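Curso de Organização da Cozinha Doméstica
Módulo 4 – Preparação de legumes crus e disposição da bancada
Apontamentos de apoio à aula. Texto de Brigitta Lehner, revisto por Efe Igwe.

1. Âmbito

Estes apontamentos acompanham a sessão prática de 90 minutos sobre corte e ralagem de legumes em casa. Pressupõem que o formando já leu o módulo 3 (facas e afiação). Quem faltou à sessão de julho deve pedir a ficha de segurança antes de usar lâminas.

O módulo trata de cozinhas pequenas, em que a mesa de refeições serve também de mesa de trabalho. As regras para cozinhas profissionais são outras e ficam para o curso Kerum.

2. Zonas da mesa

Uma mesa de trabalho divide-se em três zonas: corte, recolha e reserva. A zona de corte fica do lado da mão dominante ou ao centro, consoante o espaço. A zona de recolha recebe o que já está cortado. A zona de reserva guarda frascos, garrafas e temperos que só entram no fim.

As zonas não precisam de ser iguais. Numa mesa estreita, a reserva pode reduzir-se a uma faixa ao longo do bordo de trás. O importante é que a mão não tenha de passar por cima da lâmina para chegar a outra coisa. Os canhotos invertem o esquema.

Erros frequentes:
– pousar o ralador diretamente no tampo, onde escorrega;
– encher a zona de corte com legumes por lavar;
– deixar a taça tão perto do bordo que cai com o cotovelo. 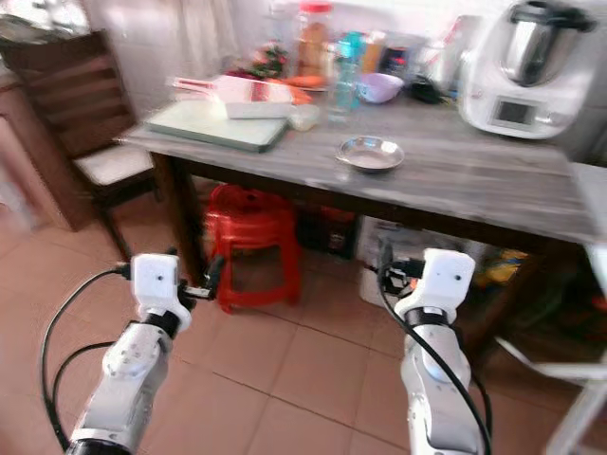 A cenoura é o legume de treino deste módulo. É firme, barata e mostra logo os defeitos do corte: se a pressão for irregular, as tiras saem grossas numa ponta e finas na outra. Lava-se, descasca-se e corta-se em pedaços que caibam bem na mão. Os pedaços ficam ao lado do ralador, como na mesa da fotografia, e a tábua serve de base ao utensílio. A taça de inox, mais à frente e afastada do resto, fica na zona de recolha. O frasco alto de tampa vermelha e as garrafas estão encostados atrás, na reserva. Repare-se que sobra tampo livre entre a tábua e a taça.

3. Uso do ralador

Segurar pelo cabo com uma mão e apoiar a outra extremidade na tábua. Se a tábua se mexer, pôr um pano húmido por baixo. O legume desce sempre no mesmo sentido, com pressão constante. Quando o pedaço ficar curto, usar o protetor de dedos ou parar. Os restos vão para caldo ou para a salada picada do módulo 5.

Não se rala para dentro de um recipiente cheio. Esvazia-se primeiro para a taça e continua-se. As lâminas lavam-se logo a seguir, com escova e do lado contrário ao gume. O sumo da cenoura mancha o plástico claro – um pouco de óleo alimentar num papel, antes da lavagem, tira a maior parte da cor.

4. Exercício

Trabalho a pares. Um formando prepara a mesa segundo o ponto 2 e o outro verifica a disposição sem falar. Depois trocam. Cada par rala duas cenouras e guarda o resultado num recipiente tapado, no frigorífico, até à prova de temperos.

Anotar na folha:
a ordem por que os objetos foram postos na mesa;
as vezes em que foi preciso mudar alguma coisa de sítio;
o tempo de lavagem e arrumação.

A folha entrega-se a Remo Bühler no fim da sessão. Conta para a avaliação contínua, com o mesmo peso da ficha do módulo 3.

5. Leitura

Caderno Ristier, páginas 19 a 31. A tabela de cortes da página 31 será usada na próxima aula e convém trazê-la impressa.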